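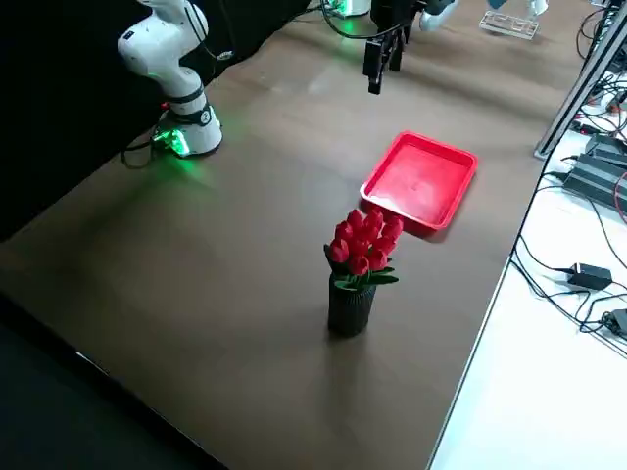

What transport does Rarkus use for game traffic?

Rarkus sends everything over UDP on a single port. Two channel types sit on top of it. The reliable channel resends lost packets and delivers them in order; the unreliable channel drops anything older than the last packet received. Chat, inventory changes and match state go over the reliable channel. Player positions go over the unreliable one.

Is there a TCP fallback?

No. One was tried in the first builds and removed in June. On a lossy link a single missing segment held up every position update behind it, and players saw the whole match stop and then jump. Networks that block UDP completely are not supported.

Which port do I need to open on a dedicated server?

The port is set by net_port in server.cfg. There is no default, and the server will exit with an error if the line is missing. Forward UDP only. Clients do not need any port forwarded unless they are hosting.

How often does the server send snapshots?

Every second simulation tick, unless snapshot_divisor says otherwise. Setting it to 1 doubles outgoing traffic and makes little visible difference with interpolation on. Values above 4 are accepted but produce poor results in Todulton, where players move fast enough to change direction between snapshots.

What is the interpolation delay?

Remote players are drawn 100 ms in the past. The client keeps a small buffer of snapshots and blends between the two on either side of the display time. If the buffer runs dry, the client carries the last known velocity forward for a short time and then holds the player still. Your own character is not delayed. It is predicted locally from your input and corrected when the server's answer arrives.

Why does my character snap back when I run into a door?

Doors are not predicted. The client treats a door as open from the moment you press the key, while the server waits for its own door state to change. If the server refuses (locked, or another player closed it first) your position is corrected. Idrisa Kombo has a branch that moves doors into the predicted set. It is not merged, as lifts break when it is enabled.

Does the server rewind for hit detection?

Yes, for instant-hit weapons. The server keeps a history of player positions and tests each shot against where the targets were on the shooter's screen. Thrown objects are simulated in server time and are not rewound. The limit is set by max_rewind_ms. Shots from clients whose delay is beyond the limit are tested against the oldest stored position.

How large can a packet be?

Packets on the unreliable channel are kept below 1200 bytes to avoid fragmentation. Reliable messages may be larger and are split by the sender. The hard limit for a single reliable message is 4000 bytes after compression. Mods that exceed it will see error 881 in the log and the message will be discarded. Split the data yourself, or use the file transfer call, which has no such limit but is only available while a client is joining.

Can clients on different versions play together?

Only if the protocol number matches. It is printed on the title screen after the build name. The protocol number changes when the layout of any message changes, including messages that a given map never sends. The builds labelled Makokha and Jedik both use protocol 2 and will connect to each other.

Is traffic encrypted?

The login exchange is. Game traffic carries a per-session key and a checksum, enough to reject packets forged by someone outside the session, but the contents can be read by anyone on the path. Do not send passwords in chat.

How do I simulate a bad connection?

Use these console commands on the client:

net_fake_lag (milliseconds added in each direction)
net_fake_loss (percentage of packets dropped)
net_fake_jitter (maximum random extra delay, milliseconds)

All three are reset when you disconnect. Loss applies to both channels, so expect reliable messages to arrive late. Kevser Canpolat's test map in the tools folder has moving platforms and a firing range for use with these settings.

What should I include in a desync report?

The client log, the server log, both build names and the tick number shown in the overlay when the fault appeared. A video is useful only if the overlay is visible in it. Reports without a server log are usually closed. Send them to Zoila Cuervo through the tracker.

Does host migration work?

Not at present. If the host leaves, the match ends and all clients return to the lobby.

Last updated December 2023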